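Entwistle Hand Tool and Tidy Kit, reviewed
Thu 14 November
Reviewed by Ingvild Engström

I run the back office for a small firm that rents out meeting rooms, and most of my week goes to putting things back where they belong. People leave boxes, pens, bags, half a pack of tissues. So when Entwistle started selling its Tidy Kit to offices instead of labs, I asked for one and used it through October.

The kit is two parts. The first is a hand-held gripper with a camera on it. You squeeze the grip, the fingers close, and everything you pick up is recorded. The second is Wiver, the software that takes those recordings and uses them to train an arm on a rolling base. You show the job by hand, the arm is supposed to do it later. The hand tool costs $740. The arm is rented by the month, and three months is the shortest term.

Setup took most of a morning. The hand tool is heavier than it looks on the website and my wrist was sore by lunch. Kerstin Boström, who shares the desk with me, has smaller hands and could not close the grip fully without using both. A smaller handle would fix this and I hope they make one.

Recording is dull but not difficult. Wiver asks for 80 runs of each job before it will train anything. We did "boxes to the end of the table" first, then "small items into the tray." If you fumble a run you can delete it from the tool, but the button is next to the power switch and I hit the wrong one more than once.

The ribbed pads are the best thing about the fingers. Cardboard stays put in them, even when you pick it up by a corner. Flat things are harder. A ruler lying on a bare table is nearly impossible to get hold of unless you slide it to the edge first, and the arm never learned to do that reliably even though we showed it every time.

Paper bags were the worst. A person takes a bag by the handles without thinking. The arm went for the side, crushed it and pushed it over. Sølve Eide at Entwistle support told me handles are "on the list" and suggested we leave bags out of the job for now. We did, which means somebody still has to walk in and move the bags. 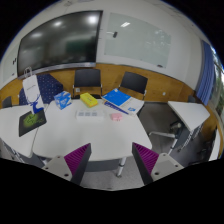
Our meeting room through the hand tool's camera, fingers open, tray and boxes still to sort.

The view takes getting used to. Straight tables come out curved and you have to learn how far away things really are. After a day or two I stopped noticing.

As for results, on a good day the arm cleared the boxes from a table in seven minutes. I can do it in less than one. It is quiet and it does not mind doing it at night, so the speed matters less than you would think. What matters more is that it stops and waits when it is unsure, and it was unsure often. I came in to find it parked beside a notebook stacked on a box, still deciding.

It does not push in chairs, wipe tables or clean a whiteboard. Entwistle does not claim it does, but those are the chores I would pay for.

We also had the Hermont arm on trial last year. That one came with its jobs already built in and could not be taught new ones. The Tidy Kit is slower and fussier, but I would take it over the Hermont because I could teach it our rooms.

Good: grip pads, quiet arm, clear instructions, support answers the phone.
Bad: heavy hand tool, delete button in a bad spot, flat items, bags.

I sent the arm back at the end of the term and kept the hand tool. If the handle update comes out in spring I will rent the arm again for the two larger rooms.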